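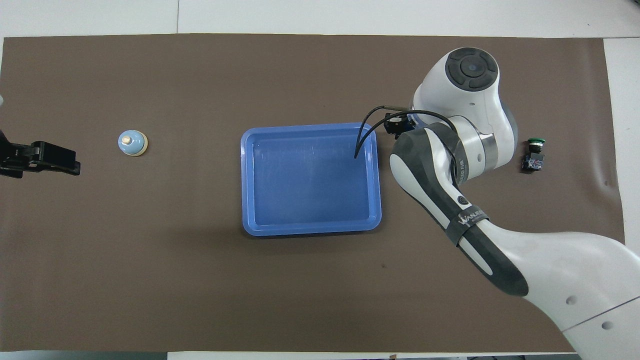
**From:** Rebecca Orlandini
**To:** Kandthorpe quiz kit list
**Date:** Friday, April 18, 2025
**Subject:** Re: Buttons, bell and what goes in the tray

Petronella wrote:

> I went to get the quiz kit out of the cupboard for the October people and it took me most of a lunch break to work out what we have. The bell was in with the extension cords. The buttons were in a Latamska bag with a lot of other switches, and I'm not sure which ones are ours.
>
> Could someone who knows the kit tell me:
>
> - which colors we use now
> - whether the blue button is coming back
> - whether the bell is supposed to live in the tray
> - what the mat is for
>
> Also, Sandro says the holes in the new box are the wrong size. Is that true?
>
> Petronella

Answers below, in the same order.

**Colors.** Red, yellow and green. One per team, three teams. Red and yellow have been with us since the first box. Green replaced the white one, which people kept mistaking for part of the table. If you find a white one in the bag, it goes to Vandana for her spares drawer.

**Blue.** No. We haven't had four teams since last October and the fourth input on the box is dead anyway. Rommel has looked at it twice. If we ever get a fourth team they can have the bell.

**The bell.** It stays out of the tray. It's for the question reader and has to be where the reader can reach it. It also takes up the space of a button or two, and when the tray gets carried it slides into them. In the cupboard it goes on the shelf next to the tray. It does not go with the extension cords, and I will put a label on the shelf this weekend.

**The mat.** The mat goes down before anything else. The tables are slippery and the buttons creep when people hit them. It also keeps the scratches off, which we were asked about after the last evening. Please roll it. Folding is how it got the creases, and one corner never wants to lie down properly now.
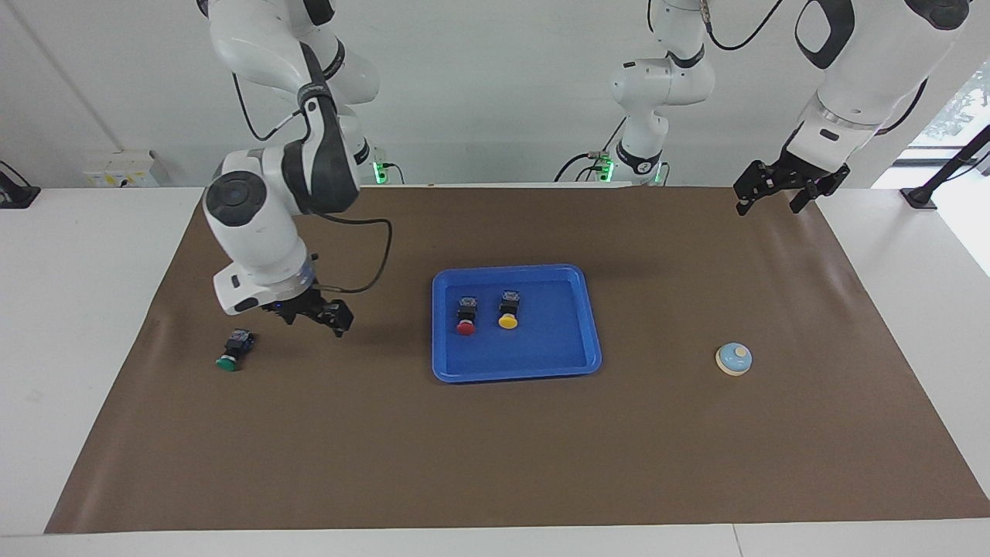
The order I use when I'm checking everything over is red, then yellow, then green. Red and yellow go in next to each other at the top left of the tray, so there's room for the green one and for the leads when we have them. I press each one a few times before I put it in. A good one comes back up by itself. The green one was sticking in March and I took it apart and cleaned it, and it has been all right since, but try it before you need it.

**The holes.** Sandro is right. Our buttons need a 22 mm hole and the box from Sfeir was drilled smaller. I wrote to them and quoted the order number, 2553, and they offered to take it back. I'd sooner have Rommel open the holes up with a file, if he's willing. The lid is soft enough. Rommel, please say yes or no on the list so I can tell Sfeir.

Two other things.

The Latamska bag isn't ours. It belongs to the model railway group and somebody tipped our buttons into it. Please take out only the three above and leave the rest.

Vandana found replacement caps at Clarkero, sold in bags of 11. That's more than we'll ever use, but the price is fine. I only want red ones, as the red cap gets hit hardest. If you object to spending the money, write to me before she orders.

The cupboard key is back on its hook in room 464.

Rebecca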